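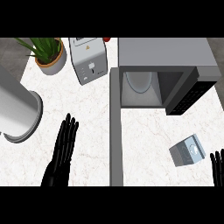 Odette reckons the Savport sealer is fine on stone and that I'm being awkward about it. Her words, passed on by Jannik over the phone: two coats, leave it overnight, stop fussing. She may be right. I'd still like to see one test where the untreated piece does worse than the treated one, and so far we haven't got one.

4 Mar 2025

Workshop, back bench. Cold start, heater on from first thing, stone left to come up to room temperature before anything was wiped or weighed.

Where we are. The customer at Rosel wants white marble for a kitchen, polished, pale veining, and wants it to behave like granite. I've told them twice that it won't. A sealer slows down oil and coffee. It does nothing for lemon juice, because acid eats the surface and the surface is the marble. They have since read the Savport leaflet, which says "protects against everyday kitchen acids", and now I'm the one who has to argue with a leaflet.

Today's test pieces are offcuts from the same slab, all polished on the same wheel. A is bare. B has two coats of Savport. C has the old Narnov wax we used to put on everything. D was meant to be the Assefa impregnator but the tin had skinned over, so D is bare as well and can act as a check on A.

Weights before: A 886 g, B 707 g. Didn't bother with C and D, as I don't believe the weighing will tell us anything on pieces this size. Our scale reads to the gram and I'd expect whatever the stone takes up to be less than that. Jannik wants the numbers, so there they are.

Oil. One drop of olive oil on each, covered with a glass. A had a dark ring by the time I'd had my tea. D the same, a bit wider. B nothing to see. C nothing to see until I wiped it, then a faint patch where the wax had softened. So fair enough, the sealer keeps oil out for 179 minutes, which is when I took the glasses off. I don't know what it does over a weekend and the leaflet doesn't say either.

Coffee. Black, no sugar. A stained, D stained, B left a mark that came off with soap. C came off with soap and took some wax with it.

Lemon. This is the one that matters. Juice from one lemon, strained, same dropper. All four etched. B etched just as badly as A as far as I can tell by eye with the lamp held low. If anything the edge of the mark on B is sharper, maybe because the juice sits up in a bead and doesn't spread. I wouldn't put money on that from one drop. Run a fingernail across and you can feel it on all of them except C, where you can't tell stone from wax.

Rang Jannik with this. He says the Savport rep told him the full cure is longer than overnight and we've tested too early. Possible. It is also what reps say every time. The tin says overnight. If the cure is longer then the tin wants changing, and I'd like to know how much longer before I put another drop on anything.

Odette's point, to be fair to her, is that the customer will wipe up a spill within a minute and we left the juice on far longer than that. True. Have noted to repeat with a quick wipe. My own kitchen says otherwise about how fast people wipe, but that isn't a measurement.

What I'd tell Rosel today: honed finish instead of polished, because an etch mark hardly shows on a surface that's already dull. Sealer yes, for the oil. No promises on acid, in writing or out of it. Odette would rather we sold them the polished and a care kit. We've had that argument before and I expect we'll have it again when the quote goes out.

Mistakes today. Used the same cloth on B and C, so there may be a trace of wax on B. Didn't label D until after the oil. The lamp bulb went halfway through and the replacement is a warmer colour, so don't compare the coffee photos with the lemon ones.

To do:
New tin of Assefa, and write the opening date on the lid this time.
Repeat lemon on B after a longer cure – ask the rep for the figure by email so we have it.
One-minute wipe test, all four.
Repolish A and see whether the etch comes out by hand.
Put one sealed piece by the sink and leave it there until May.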